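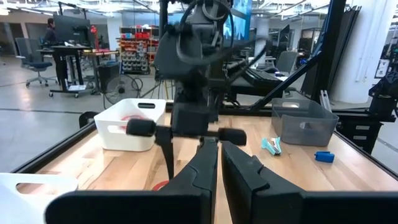

Light wood table top

Gresa Table Oil

Gresa is a clear oil for indoor tables, desks and worktops, and we're very fond of it! It soaks in quickly, it keeps pale timber pale (no orange tinge, even after a few coats) and you can put it on with an old cotton T-shirt.

Ifeoma Amadi mixed the first batches for her own kitchen table, and after plenty of fiddling with the recipe we settled on number 29. It's a touch thicker than our older Bako oil, so it stays where you put it and doesn't run down the legs.

How to use it
Sand lightly along the grain and wipe off the dust. Pour a little on to your cloth, rub it in, leave it for 20 minutes, then wipe away anything still sitting on the surface. Let it dry overnight before the second coat. Bare wood that has never been treated may want a third, especially on the end grain.

Lay used cloths out flat outdoors to dry before you throw them away. Oily rags left in a heap can heat up and catch fire.

Sizes
167 ml tin, enough for a coffee table
787 ml tin, for a big dining table with some left over for chairs

Colour: clear, satin finish
Storage: lid on tight, away from frost

The tinted version, in grey and warm brown, will be back in stock in May.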